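What stays in the utility closet

We moved to the place in Madigan in May, and the closet by the back door was the last thing I sorted. It is 11 inches deep. Whatever goes in there has to hang or lie flat, so I laid everything out on a table and went through it one piece at a time.

The dustpan was an easy keep. It's beige plastic with a long straight handle, and there is a hole at the end of the handle so it can go on a hook. My old one had a short grip and I had to crouch for every crumb. A wide scoop matters too, mostly for coffee grounds and whatever comes in on people's shoes.
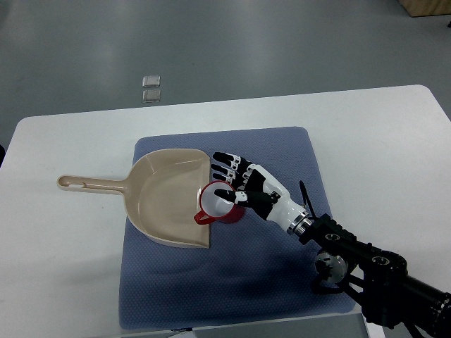 Mugs and the cleaning shelf

I had 8 mugs in the kitchen and wanted to get down to five. The red one with the white inside ended up with the closet things. I use it for scooping out baking soda and for small screws when I'm fixing something. It has a loop handle, so it can hang next to the dustpan. The other two went in the donation box.

The blue-gray mat is staying as well. It's square and a little puffy, and I put it down under anything I don't want sliding on a white tabletop. I may fold it on the closet floor later. I haven't decided.

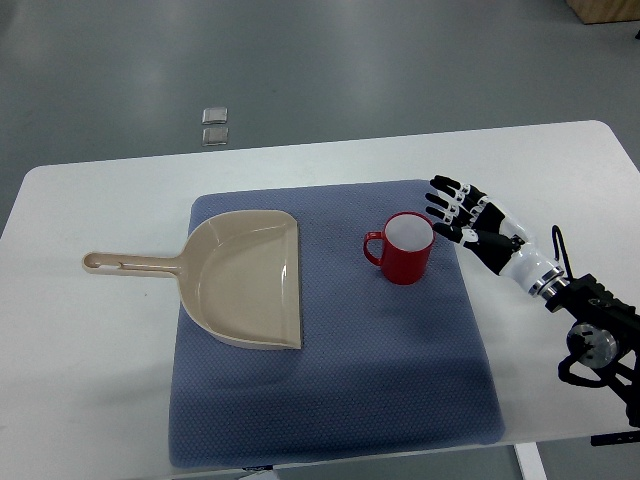

Sølve Boström wrote to say that a mug kept for baking soda should never go back to the kitchen, and that a strip of tape on the bottom saves arguments. Sølve also hangs the dustpan lower than the broom, so dust doesn't drop on the bristles. I have the hooks the other way around now. I'll switch them when I put up the second rail.

Still to do: the light bulbs, the bag of bags, and the paint cans from the hallway.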